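Handheld Gripper Station 2, Londinthorpe
Notebook entry, Friday, September
Entered by: K. Harju
Also present: R. Majali, E. Aidoo (afternoon only)

Purpose of the session: replacement of the jaw pads on both handheld grippers, inspection of the cable runs, and a check of the station before the bottle packing work resumes on Monday.

09:15. Station powered down at the main switch. Both grippers were disconnected at the table end and the connectors inspected. Pins on the right unit are in good order. One pin on the left connector was slightly bent and has been straightened. If it bends again, the connector is to be replaced. There is one spare in the Flikidum drawer.

09:40. Old pads removed. The left pair was worn smooth at the tips, and the lower pad had begun to lift from its backing. The right pair showed less wear but was changed at the same time so that both units start from the same condition. New pads are the Flokwood soft type. Adhesive left under a clamp for 30 minutes per pair, in accordance with the procedure sheet.

10:55. Jaw travel checked by hand with the power off. The right unit moves freely through its full range. The left unit was stiff near the closed position. The cover was removed and a quantity of paper dust was found on the slide. Slide cleaned with a dry brush and a lint-free cloth, one drop of light oil applied, excess wiped off. Movement is now even. It is recommended that this cleaning be added to the monthly list. Mr. Aigner to approve.

11:30. Power restored. Opening and closing positions recorded again for both units. Stored under entry 820 in the station log. The previous values were kept for comparison.

13:20. Function check at the table with the divided box and one bottle. E. Aidoo operated both grippers.

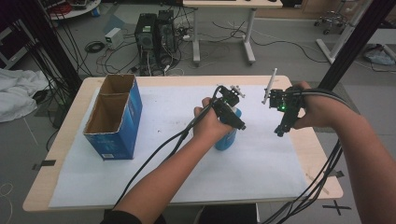

Function check after pad change. Left gripper at the bottle, divided box to the left.

The check consisted of 4 grasps with each hand, with the bottle lifted clear of the paper and set down again. No slipping was observed with either unit. On the third left-hand grasp the position reading dropped out for a moment. The dropout was reproduced by flexing the cable close to the grip, and the cause was a loose clamp. Clamp tightened and the left-hand series repeated without fault.

Cable routing. The operator reported that the right bundle pulls on the wrist when the arm is extended toward the far side of the table. R. Majali proposes an overhead support for this bundle. A Güler spring arm has been requested from stores, and E. Delacroix will confirm whether one is available. Until it is fitted, operators are asked to leave sufficient slack at the wrist before starting and to rest the arm between series.

Table surface. The paper is to be changed whenever it creases, and the new sheet must lie flat to the corners. The creased sheet last week may account for part of the dust found on the slide.

Open items:
Spring arm for right cable bundle (Delacroix)
Approval of monthly slide cleaning (Aigner)
Reorder of soft pads, two pairs remaining (Harju)
Second look at left connector pin after one week of use (Majali)

15:45. Both grippers returned to their holders, station switched off. Released for use on Monday, subject to the note on cable slack above.

K.H.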